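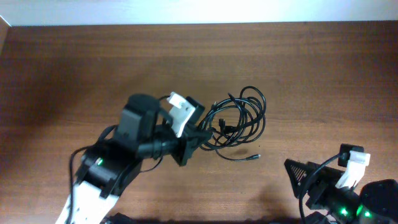

Bondarchuk, Cutari Laboratory, Dustedstead
2020-03-09

Figure 3. Two-arm workstation during a cable task. The left gripper holds a bundle of black cable; the right gripper is open.

4. Working rules for cable handling

4.1 Scope

This section sets out the rules we followed when two small arms worked on loose cable at a shared table. They were written for the Gesach trials, which began in October, and were revised twice before the runs reported in Section 5. The published safety standards for industrial arms cover guarding, stopping and speed in the presence of people. They say little about what the arm is holding. A cable is light and will not injure anyone at the speeds we used, but it can catch on a joint, pull a connector out of its socket, or tie the two arms together. Most of our rules deal with that gap.

We use "must" for a rule that ends the run if it is broken and "should" for a rule that is noted in the log and reviewed later. Earlier drafts mixed the two words, and operators read them differently.

4.2 Separation of the work cable from the machine cable

In Figure 3 the cable being handled and the cables on the arms are all black. This is a common situation with low-cost arms and it caused more trouble in our trials than any other single factor. The wrist cameras sit on the grippers, and in the case of the right arm a camera cable passes in front of a jaw. A grasp planner that looks for thin dark curves against a brown tabletop will find that cable as readily as the one it is meant to pick up.

Rule 1. Before a run, the operator must move each arm through its full planned range with the table clear and confirm that no machine cable enters the space between the jaws.

Rule 2. Machine cables should be tied to the arm link at both sides of every moving joint, with enough slack for the joint to reach its limits. Where a loop cannot be avoided, it should be on the side facing away from the other arm.

Rule 3. The grasp planner must be given a mask of the robot's own cables, made fresh whenever a camera or cable has been moved. A mask from the day before is not acceptable.

Of the 502 runs in the first block, 86 were stopped by the operator. In 18 of these the reason entered was contact with a machine cable. Rule 3 did not exist during that block and was added as a result.

4.3 One arm holds, one arm approaches

When both arms are free to move and one of them has hold of a tangle, it is hard to predict where the loose loops will go. We therefore treat the arms as having roles, and the roles can change only at a stop.

Rule 4. Once an arm has closed on the cable, it becomes the holding arm and must remain still while the other arm moves in.

Rule 5. The approaching arm must keep its jaws open until it has reached its grasp point. It should come in low and from its own side of the table. In Figure 3 the right arm is below and to the right of the bundle, with its jaw facing the tangle, and the table between the arms is clear apart from the hanging end of the cable. We regard this as a suitable layout for the start of an approach.

Rule 6. If the approaching arm must cross above the holding arm, the run is stopped and the cable is set down first.

Some groups allow both arms to move together to save time. We tried this for one week at the Dustedstead site. Runs were shorter, but the logs were difficult to interpret when something went wrong, and we went back to fixed roles.

4.4 Connectors and free ends

A free end should be treated as the part most likely to be damaged. Metal tips scratch wood and can short against exposed contacts on a motor housing.

Rule 7. The work cable must be disconnected at both ends and must carry no power.

Rule 8. The gripper should close on plain cable and not on a plug. If a plug lies inside the tangle, the grasp point should be moved away from it.

Rule 9. Free ends should be checked for bent or loose tips after every 75 runs, and the cable replaced if either is found. The check is entered in the log even when nothing is wrong.

4.5 Status lights and stopping

The arms used here have small green LEDs on their black parts. During the first block, operators tended to read a green light as permission to reach in. The LED is not a safety signal and must not be used as one.

Rule 10. A person may reach over the table only after the stop button has been pressed and the operator has said so aloud. This applies to clearing a tangle, moving a camera and picking up a dropped cable.

Rule 11. An arm that is holding cable when it is stopped should keep its grip. Opening the jaws automatically on a stop let the bundle fall across the other arm in several of the early runs. The operator opens the jaws by hand command once the cable is supported.

4.6 Limits of these rules

The rules were developed with one type of arm and with thin, flexible cable. Stiffer cable stores more force when bent and would need a limit on lift height, which we have not tested. Rule 3 also assumes that the cameras stay where they were when the mask was made. A knock to a camera during a run is not detected by our system, and for now the operator has to watch for it.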